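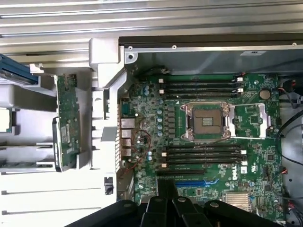 CPU socket with the loading plate open, memory slots empty.

Every guide wants you to buy a special brush before you touch an old Dell. I doubt it. A clean, soft paintbrush does the slots fine. Keep it away from the gold contacts, and don't blow on them either, whatever your uncle says. Unplug first, wait five minutes. Vinegar on the board? No. Skip that one.

Recent tips
Does rice dry anything?
Sorting screws in an egg carton
Gunvor Aasen on canned air
Dust filters, 4 tried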